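Rarkcombe Community Help > Home and Laundry > Fabric Care

Cotton shirts twist at the side seams after washing

Posted by seamline_28
Friday, February 2, 2018

I have several 100 percent cotton T-shirts from Sorrentino. After a few washes the side seams no longer run straight down. On the worst one the left seam starts under the arm and ends near the front of the stomach. The hem is still level and the length has not changed much. I wash warm with the regular cycle and dry on high until the dryer stops by itself.

Two other shirts from Rultia, bought in December, get the same treatment and have stayed straight. The fabric on those feels heavier. I would like to know what causes the twist, whether it can be reversed, and what to look for when buying the next batch. Water here is hard, if that matters.

3 replies

Nistudent
The term to search for is spirality, or torque. Most T-shirt fabric is single jersey. The yarn is twisted when it is spun, and some of that twist stays in it as stored tension. In a single jersey there is nothing on the back of the fabric to balance it, so when the cotton gets wet and is tumbled, the yarn relaxes and the loops lean to one side. The columns of loops (wales) are then no longer at a right angle to the rows (courses). The seam is sewn to the fabric, so it goes where the fabric goes.

Mills finish fabric under tension, and a shirt can be cut and sewn before the fabric has relaxed. It looks straight in the store and moves to its natural position in your washer. Hard water is not a factor in this. It will make the cotton stiff, which is a separate problem.

You can check how much of it is fabric and how much is bad cutting. Lay the shirt out without stretching it and follow a single wale down from the collar. If the wale runs parallel to the side seam but both are slanted, it is spirality. If the wale runs straight and the seam crosses it, the panel was cut off grain.

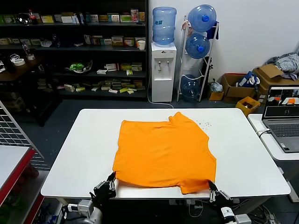
Can a twisted shirt be pulled straight again?

While damp, partly. Take it out of the washer after the spin, hold the hem at the corner the seam has moved away from and the shoulder diagonally opposite, and pull with steady force. Repeat a few times along the body, then dry it flat. Most of the twist comes back at the next wash, so the pull has to be repeated each time. Steam from an iron on the cotton setting holds the shape a little longer.

For buying: heavier fabric with a tighter knit moves less. Plied yarn moves less than single yarn. Interlock is nearly free of it, being knitted on both sides. Tubular shirts have no side seams at all, so they still twist but there is no line to show it.

hemline1882
Turn the dryer down. I went to cold wash and low heat and mine got better. Also don't overload it.

drum_and_spin
Low heat helps with shrinkage. For torque the tumbling matters more than the temperature, so I would shorten the cycle as well. I take shirts out after 9 minutes, still damp, square them up by hand and hang them over a rack by the hem half. The post about wales is correct as far as I know, except that some pieces I have measured were both off grain and torqued, and then the wale test gives you something in between. On those I gave up and use them for painting.

Turning them inside out does nothing for the seam. It does save the print.

Thread closed to new replies. Related: Collar goes wavy after ironing / Shrinkage in length but not width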